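Hi all, Araceli Figueroa again, still running the Curnik neighborhood choir and still short on low voices! I'm looking for four new singers before we start rehearsing our March program, and I'd love at least a couple of basses — though altos, please write too, I can always find you a chair.

We're 22 people right now, all ages, and most of us had never sung in public before we joined. I started this thing because I missed singing with other people (the shower only gets you so far) and it has grown faster than I planned.
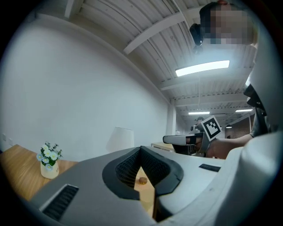

We meet one evening a week at the old Grama hall, and I send the music out ahead of time with practice tracks for each part. Dues are $30 for the season, which covers sheet music and the tea. The program is mostly folk songs, plus one long piece in Latin that I keep promising will be fun.

There's no audition as such. You come, you sit next to someone loud, and afterward we sing a few scales together so I know where to put you.

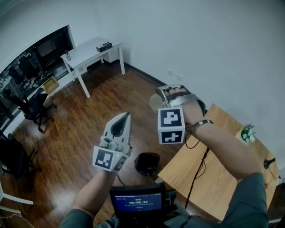
Do I need to read music?
About half the group doesn't, and the practice tracks will get you through.

Write to me by 23 Sep 2021 with your name and whether you sing high or low — a guess is fine.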